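Chapter 6
Who Is Really on Stage? Heritage Acts and the Live Music Business

Buy a ticket to see a band that had its hits fifty years ago and you may be paying for a name more than for a group of people. The poster won't say so. It will list the songs, mention a film soundtrack if there is one, and use the word "original" as loosely as the law allows. This chapter asks what that word is worth, who owns it, and who gets paid when it is used.

Start with a simple case. A vocal group called the Gorkent Four made three records, broke up, and sold its name to a booking agency, Welto. Welto now sends out singers who were not born when the records came out. On one August tour they played halls of about 400 seats, and most nights sold well. Were the buyers fooled? Some surely were. Others knew and didn't care, and their money counts the same. 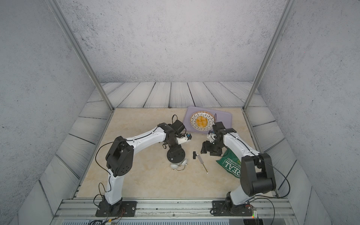
Promoters like to answer that the songs are what matter. It's a handy argument for people who don't pay the singers much. If the songs were all that mattered, a tribute act could charge the same price under its own name – and it can't. At the Saludo Theater, a tribute show with nearly the same set list drew 200 people. The Gorkent name drew 297. The difference is what the trade calls name value, and we will spend a good part of this chapter trying to measure it.

Be careful with the numbers, though. Ticket counts often include free seats, and agencies choose which nights to talk about.

Key terms: name value, replacement member, trademark license, papering the house

Before you read on, find a poster for an older act playing near you. Write down every claim it makes about the lineup, and mark the ones you could check.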